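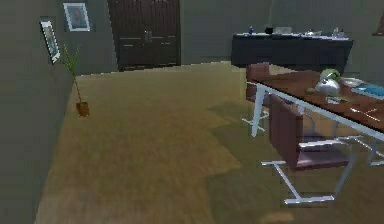

Werkstattbuch, April, 16:40

Leimversuch Gil, Fortsetzung. Warmleim neu angesetzt, 60 g Perlen auf 4 Teile Wasser, über Nacht quellen lassen. Diesmal keine Klumpen. Zieht schneller an als die alte Charge, beim Einstreichen also zügig arbeiten, Zwingen vorher hinlegen!!

Probestücke Esche auf Esche, Körnung 80 aufgerauht gegen frisch gehobelt. Gehobelt hält besser, Bruch geht durchs Holz. Aufgerauht reißt in der Fuge. Bei Eiche noch offen, Maham Mirani wollte das mit dem Rest aus der Lerbridge-Lieferung machen, liegt im Regal unten links.

Temperatur: Topf steht auf 60 Grad, Thermometer von Hotutell zeigt zu wenig an, mit dem Glasthermometer gegenprüfen. Gestern zu heiss geworden, Leim stinkt, weggeschüttet.

Belastung: Gewicht in 500-g-Schritten angehängt. Stück 3 ohne Befund, Stück 4 nach einer Stunde leicht gekrochen?? Nochmal messen, evtl. Zwinge zu früh ab.

Offen:
- Eiche
- Fischleim als Vergleich, Suvbridge fragen ob noch was da ist
- Pinsel auswaschen, wer auch immer den großen stehn gelassen hat
- Tabelle nachtragen, Werte stehen bisher nur auf dem Schmierzettel am Topf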